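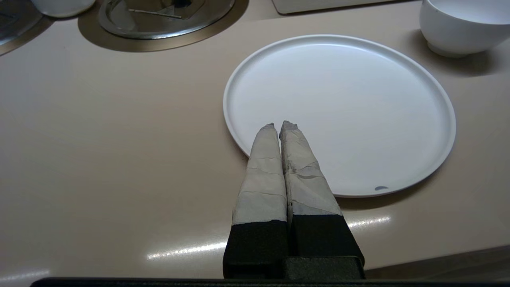 Light tape over black blocks, beige counter.

How to keep a match log for your club
By Idris Ellis, May 2, 2024

Quick one. Had three emails asking how we do the Stuswood log so here it is. Steal what you want.

What you need
A spreadsheet. Any spreadsheet. A phone with a notes app, or a pad and a pencil if it rains a lot where you play.

Step 1
One row per match. Date, opponent, home or away, half time score, final score. Do this before anything clever.

Step 2
Second tab for goals. One row per goal - minute, scorer, who passed it, how it came (corner, free kick, open play, penalty). Own goals get their own code, I use OG. Don't leave the scorer blank or your totals go wrong in October and you wont know why.

Step 3
At the game, write the minute first. Always the minute. You can ask somebody who scored, but they never remember when. Stoppage time goes in as 45+2, 90+4 and so on. Format that column as text or the spreadsheet eats it.

Step 4
Type it up the same night. Delyth Pugh does ours for the women's side and she's done before I've got my boots off.

Step 5
Subs. Put minute on and minute off for each player. Someone who comes on at 75 gets 15 minutes, forget stoppage time, life's too short.

Step 6
Attendance, if you count it. We had 800 for the Predness cup game. Normal weeks I leave it empty - empty is better than a guess.

Old seasons
Do these last. We have 2,534 goals in ours now, going back to the Parry Road ground, and it took nearly two winters. Start with the current season and work backwards. Program notes are good, newspaper reports are ok but check teh scorers against a second one.

Save a copy somewhere else. Skoltow lost theirs when a laptop died.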